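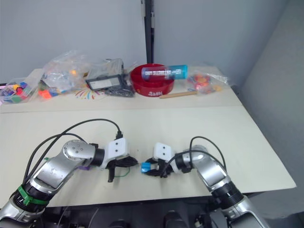

Trukdale Small Block Set, clear box edition: long-term review

Reviewed by Deividas Paju
March 14, 2026

Trukdale sells its small block set in two forms. The cheaper one comes in a printed carton. The version reviewed here comes in a clear plastic box, with an extra bag of blocks sold separately as an expansion. I bought both with my own money, from Melmont, and have used them on a pale tabletop in a shared workroom and at home. This review covers the blocks, the box and the bag. It does not cover the carton version, although the blocks are the same according to the leaflet.

Contents

The leaflet lists 445 pieces in the box and 71 in the expansion bag. I did not check either number. The box weighed 931 g on a kitchen scale with everything in it and the lid on, and the leaflet gives no weight to compare against. Colors are pink, blue, purple, yellow, green and orange. There is no red, white or black, which limits what can be built as a model of a real object. For patterns, sorting and small abstract builds the range is adequate.

There are no wheels, figures, hinges or printed pieces. Anyone expecting those should look at the larger Trukdale sets. The leaflet contains six builds, all of which are simple, and the drawings for the fourth are printed at a scale that makes it hard to tell a two-layer step from a one-layer step. I built it wrong twice.

Fit and tolerance

Fit is the main thing to judge in a set of small blocks, and it is good with one exception. Pieces of the same color hold together firmly and release with a straight pull. Mixed colors also hold, but purple on yellow is noticeably tighter than any other pair I tried. Separating them usually means rocking the joint, and rocking tends to loosen whatever is underneath. I first assumed a bad batch. Savita Katiyar has the carton version, bought in February from a different shop, and her purple pieces behave the same way.

Tall, narrow builds lean a little. The error in each joint is too small to see, and it accumulates. A single column as tall as the blocks would allow before it became unstable was visibly off vertical, always toward the side I had pressed from. Bonding two columns together at intervals cures it.

Edges are clean. I found no flash on the pieces I handled and no sharp corners. The mark where each block was cut from the molding frame is on an inner face, so it does not show in a finished wall. Surfaces pick up fine scratches after a few weeks, most easily seen on the blue.

Handling

The blocks are small. With a flat fingertip they are awkward to pick up from a smooth table, because there is little to push against and the piece slides before it lifts. Taking a block by two opposite sides works much better than pinching it at the corners, where it rotates. Placing one is easier if the build is already against something solid.

Transfers are where pieces get dropped. If a block has to be passed over, or turned and taken again from the other side, a full-width grip leaves no free face for the second hold. Gripping near one end solves this. It sounds trivial, but it was the biggest improvement in how quickly I could work, and the leaflet would do well to include a drawing of it.

Dropped pieces do not bounce far on a tabletop. On a hard floor they do, and the green ones disappear completely against a patterned rug. A tray with a low rim would be a sensible purchase. A cream or light gray surface gives enough contrast for every color except yellow, which is readable in daylight and poor under a warm lamp.

The box

The clear box is the reason to pay more for this edition. Colors can be identified from outside, and from the side as well as from above, so the box can stay at the back of the table and still be useful. The interior is 90 mm deep. That is too deep for blocks of this size. Whatever is wanted tends to be under everything else, and digging for it brings the smallest pieces to the bottom corners, where they are difficult to extract. A shallower and wider box holding the same volume would be better in use and would also be harder to tip.

There are no dividers. Seo makes a generic insert with four compartments, and Joon-young Shim cut one down with a utility knife to fit his. It works, with some loss of capacity — the lid will not close over the full set plus the expansion once the insert is in. I left mine undivided and pour out part of the contents before starting.

The lid is a friction fit without a latch. It has not come off on a shelf. I would not carry the box by it. Static is a minor annoyance in dry weather, when small pieces cling to the inside walls after the rest have been poured out. Wiping the interior with a barely damp cloth stops this for a few days.

The expansion bag

The bag is the weakest part of the product. It is thin clear plastic, it does not stand up unless it is full, and it creases after the first few openings to the point where the contents are harder to make out than they should be. There is no zip or tie. Pieces work their way out whenever it is set down at an angle, and they end up on the table next to it. The blocks inside are identical in quality to those in the box, so I have no complaint about what is being sold, only about what it is sold in.

A small Tamham screw-top jar holds the entire expansion and costs less than a cup of coffee. I recommend moving the pieces over on the first day. Combining them with the main set is possible, but the box is then full to the lid and the pieces on top spill when it is opened.

Cleaning

The leaflet says lukewarm water and mild soap, no dishwasher. I followed this. Water stays in the hollow underside of each block, so they need to dry open side down on a towel overnight. Pieces pressed together while damp are very difficult to separate. I saw no fading or change in fit after three washes.

Customer service

I wrote to Trukdale about the tight purple pieces. Ye-ji Gil replied two working days later, asked for the code printed inside the lid, and sent a small replacement packet of purple at no charge. The replacements are slightly better. They are still tighter on yellow than on anything else, so I take it to be a property of the colored material or of the mold. I have mixed them in and can no longer tell which are which.

Ratings

Fit: 4 out of 5
Surface and edge quality: 5 out of 5
Color range: 3 out of 5
Box: 3 out of 5
Expansion bag: 1 out of 5
Instructions: 2 out of 5

Recommendation

Buy the clear box if the set will live on a worktable and be used often. The carton is the better value if you already own shallow trays, as its blocks go straight into those. The expansion is worth adding only if you are running out of orange, which happened to me earlier than with any other color.

Correction: an earlier version of this review said the lid was interchangeable with the one on the large Trukdale box. Gil-soo Gil tried it and it is slightly too wide.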